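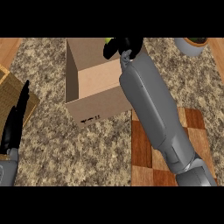
Figure 1. Simulator view from the head camera during a teleoperated pick and place demonstration, right gripper at the cardboard box.

3. Recording the demonstrations

All demonstrations were recorded in the Vemel simulator. The operator controls both arms at once with two handheld controllers, and the pose of each controller is mapped to the pose of the matching gripper. The trigger closes the fingers. The base of the robot stays fixed during an episode.

The task is to move small objects between open containers on the floor. Object positions and the floor layout are changed between episodes by the Koubek scene script, so the policy does not see the same room every time. An episode ends when the operator presses the stop button or after 2340 simulation steps.

We recorded 1000 episodes. Of these, 31 were removed by hand, most of them for a dropped object that rolled out of reach. Episodes where the operator missed a grasp and tried again were kept. Joint angles, gripper state and the head camera image are stored at every step in the Proralier format.

3.1 Problems

Depth was hard to judge on a flat screen. With a steep camera angle the fingers can look like they are over the opening when they are still in front of the rim. In early trials the operator hit the box wall and pushed the box across the carpet. We lowered the maximum hand speed near the containers and added a short vibration on contact. This made episodes slower, but fewer had to be stopped.

The second problem was idle time. Operators tend to hold one arm still while moving the other, and the first trained policy copied this and sometimes froze both arms. Steps with no motion in either arm are now cut before training.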